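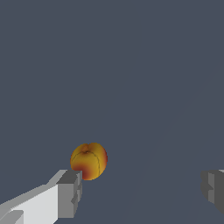
Yu-na Ki

Okov 烟雾报警器（吸顶式）

我们 Orkik 店里卖得最久的就是它了！我自己家走廊和两间卧室都装着，所以这一页我不想抄说明书，就照我平时在柜台跟客人聊的那样写。

先说它是干什么的：光电式感烟，适合卧室、走廊、客厅这些地方。被褥、沙发慢慢阴燃的那种烟，光电式反应比较灵。厨房我不推荐装这一款，煎条鱼就能把全家叫起来（别问我怎么知道的），厨房请看隔壁页面的 Marikar 感温型。

用电池，一节9V的方块电池，超市就有。电快没的时候它会隔一会儿“嘀”一声，声音不大但是很烦人，烦到你一定会去换，我觉得这样挺好。盖子逆时针一拧就下来，换完再拧回去，然后按住中间的测试键，听到响了才算完事。电池没装到位的话盖子是合不上的，这个设计我特别喜欢。 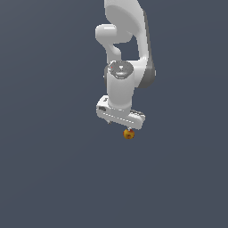

安装位置比很多人想的要讲究。烟是往上走的，所以尽量装在天花板中间，离墙角远一点，也别正对着空调出风口。卧室里如果冬天用取暖器，更要装一个，取暖器跟窗帘、被子之间也请留足距离。外壳有纯白和双色两种，双色的配法跟图上那条机械臂差不多，正面亮白，侧边一道灰，装在浅色天花板上不显脏，我家选的就是这种。纯白的更不起眼，租房的客人买得多。天花板不方便打孔的，可以加配 Studell 粘贴底座，贴之前把灰擦干净，贴好以后压一会儿再挂机身，刷了粉质涂料的顶面就别贴了，粘不牢，老老实实打孔吧。

声音方面，响起来真的很响！我家猫每次测试都钻床底。误报的时候按一下静音键，它会安静9分钟，然后自己恢复工作，不用你记着。要是烟还很浓，静音是按不住的，这时候就别研究按键了，叫上家里人往外走，到外面再打电话报警。

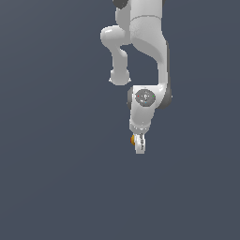 装好以后多久要测试一次？
每个月按一次测试键，听到完整的报警声就可以；顺手用吸尘器的软毛刷把进烟口的灰吸一吸。

还有几件常被问到的小事。机身怕油烟和水汽，浴室门口不要装，洗完澡一开门，热气涌出来容易误报。家里刷墙或者打磨地板之前，先拿罩子罩上，完工当天就要取下来，我见过罩子一戴就是半年的，等于白装。千万不要给机身刷漆，想让它跟天花板一个颜色的心情我懂，可是漆会把进烟口糊死。机身背面印着生产日期，到了标注的更换年份就整台换掉，换电池是续不了命的。

规格和包装
型号：Okov 吸顶式
探测方式：光电感烟
供电：9V 电池一节（已附）
颜色：纯白、白灰双色
包装内：主机、安装底板、2颗螺丝和膨胀管、中文说明书
保修：12个月，凭购买凭证
另购：Studell 粘贴底座 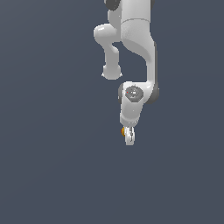
白色与浅灰色机械臂，蓝灰色背景

库存：7月那批双色的卖空过一次，现在已经补上了，仓库里有700台，两种颜色都能当天发货。一次要装好几间房的，下单时在备注里写一下房型，我会看了再回你装哪里合适，有时候回得慢，请多包涵！

页面更新：2019-08-14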